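首页 会议议程 讲稿下载 联系我们

讲者备注:小型加工台面的包装与清洁管理
主讲:Su-chen Au
时长:19分钟(不含提问)

【开场】
各位同仁,下午好。本次报告由Filtow食品服务中心培训处编写,适用于各门店的分装岗位。请与会者先翻至讲义第5页,报告中引用的条款均列于该页。

【第一部分:台面分区】
分装台面划为取料、装袋、封口三个区域。封口用具固定放置于台面后侧,操作人员不得将其移至装袋区。蒸笼等器具用毕应归入器具架,留置台面的时间以当班主管批准为准。
(此处停顿,询问各门店是否已张贴分区图。)

【第二部分:包装袋的使用】
透明薄袋质地轻软,揉皱后不易重新撑开。取袋时应先理平袋口,再行装料。大袋装量为900克,小袋装量为500克,不得混用。已揉皱的袋子不再用于成品,应单独收集,在交班前统一处理。
Prallgate门店的Horácio Vieira主管曾来函询问,揉皱的袋子可否用于盛装碎屑。培训处答复如下:可以,但须当次丢弃,不得留存至下一班。

【第三部分:碎屑清理】
白色台面上深色碎屑较为醒目,便于检查,也要求清理更加及时。清理顺序为由后向前,先移开器具,再行扫集,最后擦拭。严禁用手直接将碎屑拂至地面。检查人员应俯身从侧面查看台面,器具四周尤须留意。
(如时间不足,可略去擦拭布颜色的说明,请听众自行查阅讲义。)

【第四部分:记录】
每班填写清洁记录一份,由Gonçalo Brandão负责汇总,于次月报送培训处。三月起启用新版表格,旧表不再受理。

【放映】
切换至以下两页,请听众对照讲义条款自行查看台面,随后进入提问环节。
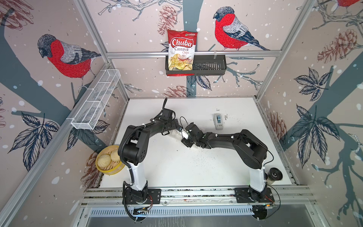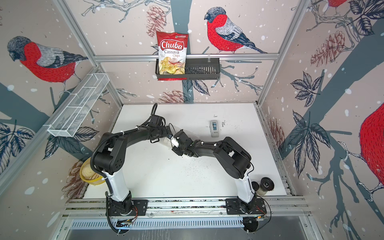
图注:白色台面、半透明塑料袋与散落的深色碎屑。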